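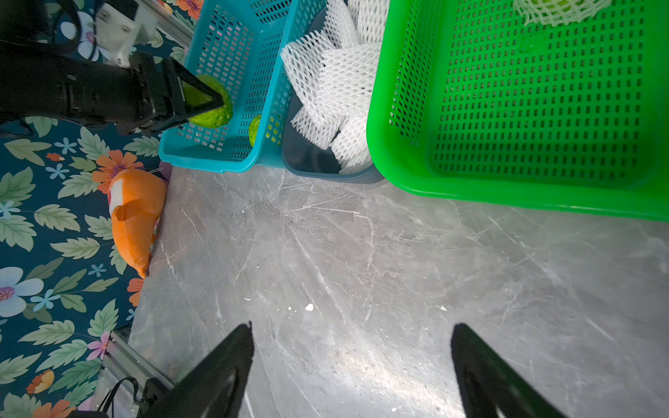

Do we need a second set of gripper fingers before the November order closes?
One spare pair for each arm is enough, and it fits in what is left of the budget.

Notes for the order, 10:40 a.m.
Markeck quoted 467 for the finger sets, shipping included. Lamwood came in at 1312 for the same thing plus a bracket we already have two of. Going with Markeck.
Foam sleeves: Ikier sells them in bulk packs. Put 11 packs on the list. They tear when we reuse them too long, and the fruit bruises.
Baskets are fine as they are. Don't buy more until the layout is settled.
Total left on the Mahmoud line before this order: 1112. That leaves 645 after the fingers. Sleeves come out of consumables, so don't charge them there.
Still to check: lead time on the fingers, and whether the screws come with them. Last time they didn't.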